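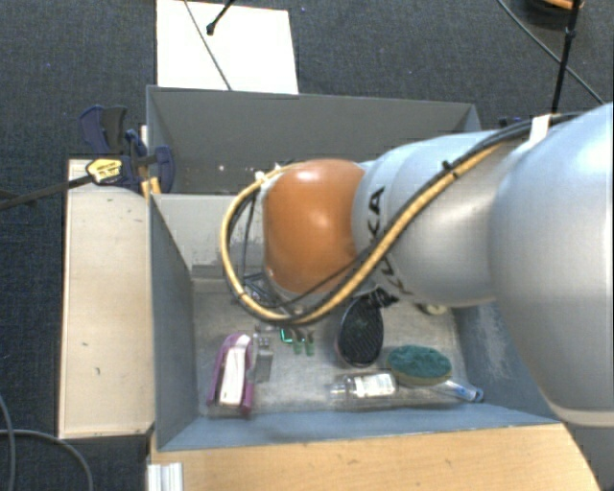

Abdelilah Ramadan asks that the spelling of village names be left as it appears in the ledgers, and the present release follows that request.

Datasets > Regional Records > Largate Rainfall Ledgers

# Largate Rainfall Ledgers, version 2

## Contents

The collection holds 1,033 monthly totals transcribed from paper ledgers kept at 35 stations in the Largate district. Each row gives the station, the month, the total in millimeters and the initials of the transcriber.

## Known gaps

The Valico station has no entries for March in any year. In 42 rows the total could not be read with confidence; these are marked `unclear` and should be left out of averages.

## Changes

Station heights were added from the El Fassi survey. Duplicate rows for Plurotness were removed.

## Use

The data may be shared and adapted with credit to the Largate Rainfall Ledgers. Corrections should cite the ledger page number.

Last revised Oct 4, 2020.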